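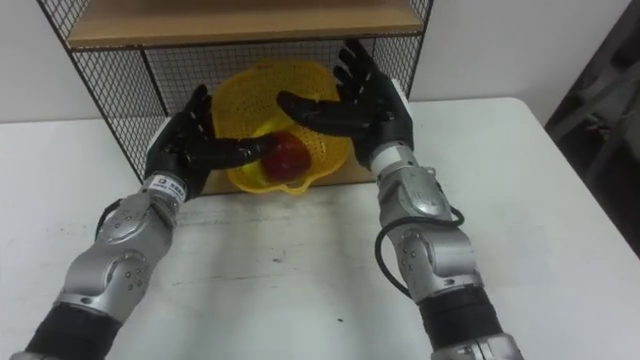
What did the walk to Valer come to in the end? Twelve miles, by way of the old railway path, because the ford was shut.

Tuesday. Left the house at 8 with Gebremedhin Shiferaw and had the wind behind us as far as the reservoir. My left boot rubbed from the second stile on. Stopped at the chapel wall for tea and cheese rolls. He thinks we should try the ridge in October, before the clocks change. I said I'd look at the bus times.

Lost the path once, in the plantation, and came out by the wrong gate. Last bus was almost 28 minutes late. Home, bath, plaster on the heel. Must ring Codov about the tent pole.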